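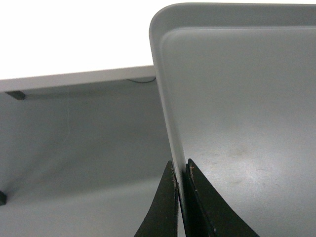
Brondberg Public Library Service
Changes to borrowing rules take effect this week at all branches. The main points are set out in the posts that follow. Please read to the end of the thread before contacting a branch.

1/ The loan period for books is now 22 days. It was previously 20. The change applies to items borrowed on or after 2025-04-06. Items already on loan keep the due date printed on the receipt.

2/ Overdue fines on children's and teen books have ended. Fines already on a child's card were cleared in January. Charges for lost or badly damaged items remain in place, and a branch manager may agree to a payment plan on request.

3/ Adult cardholders may have up to 19 items on loan at one time. Audiobooks and magazines count toward this limit. Downloads do not.

4/ Holds are kept at the front desk for six days after the notice is sent. A hold that is not picked up passes to the next person in line. Readers who will be away may pause their holds online without losing their place.

5/ The Chettiar Room at the Central Branch is open again for quiet study. Desks cannot be reserved. Food is not allowed in the room. Covered drinks are.

6/ The Plesesholm branch will keep its present hours through the summer. The branch is closed on Mondays. The outside book return stays open at all times, including holidays.

7/ Local history: 200 letters from the Puraden Mill collection have been cataloged and may be read at the Central Branch by appointment. They cover wages, housing and the flood years. Requests should be made three working days ahead. Pencils only, please.

8/ The letters may be photographed for private study without flash. Permission to publish must be requested in writing. The form is available at the local history desk and on our website under "Using the Collections."

9/ A correction to our winter newsletter: the Plesesholm reading group meets on the second Thursday of each month, not the third. The group is reading short stories this season. Copies are held behind the desk, and new members do not need to register.

10/ Replacement cards are free the first time. Proof of address is required. A utility bill, lease or school letter is accepted. Readers under 16 need the signature of a parent or guardian.

11/ Questions about an individual account cannot be answered on this page. Please do not post your card number in a reply. Call or visit any branch during opening hours, or use the contact form on our website. Written questions are answered within two working days.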